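Ballimari Service Club Members' Forum
Club Administration > History and Archives

Topic: Placement of the founding journals

ArchiveDesk_Ballimari
Posted Apr 25, 2020
Members are asked to comment on the proposed transfer of the club's founding journals to the Dellerard Library. The collection consists of 4 bound journals and 108 letters, most of them written during the early exchange visits with our sister club in Phelan. The library has offered shelf space without charge. The club would keep ownership, and any member could consult the papers on written request. Comments posted in this thread will be placed before the board at its next meeting.
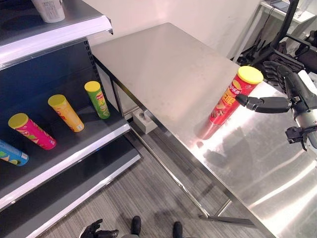

Red chip canister with yellow lid, on a stainless steel table.

PhelanLiaison
I support the transfer in principle. Our members in Phelan have asked for access to the letters for several years, and a public library is better able to answer such requests than a club office. I would ask that the agreement state plainly who may grant permission to reprint. The draft sent out in December did not address this point.

past_secretary_G
I must respectfully disagree. The journals were given to the club, and the deed of gift says they are to be kept "at the seat of the club." Dellerard is not the seat of the club. The board should obtain a written opinion on that wording before it signs anything. I also question the statement that the offer is without charge. Clause 7 of the draft leaves us to pay for conservation, and the estimate attached to it was $3575.

ArchiveDesk_Ballimari
The estimate is correct as quoted. It covers rebinding of the second journal and new boxes for the letters. That work is needed wherever the papers are kept – the spine of the second journal has separated from the text block.
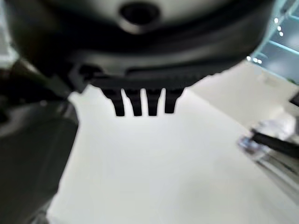

The deed has been scanned and may be requested from this desk. Members should note that the club moved its own office twice after the gift was made, and no objection was recorded on either occasion.

Ganach_member
Would the board consider digital copies first? Our club in Ganach had its minute books scanned, 900 pages in all, and very few people have needed the originals afterward. The question of where the paper sits became much less heated.

past_secretary_G
Scanning is welcome, but it does not settle the matter. A move between offices in the same town is different from placing the papers in the care of another body. I ask that my objection be recorded.

PhelanLiaison
I second the request for scanning. On the deed, I read "seat" as meaning the club's control over the papers, but I accept that others will read it differently and would not oppose a written opinion.

ArchiveDesk_Ballimari
The objection is recorded. The scanning proposal and the request for a written opinion will both be added to the board's papers. This thread will remain open for comment until the agenda is issued.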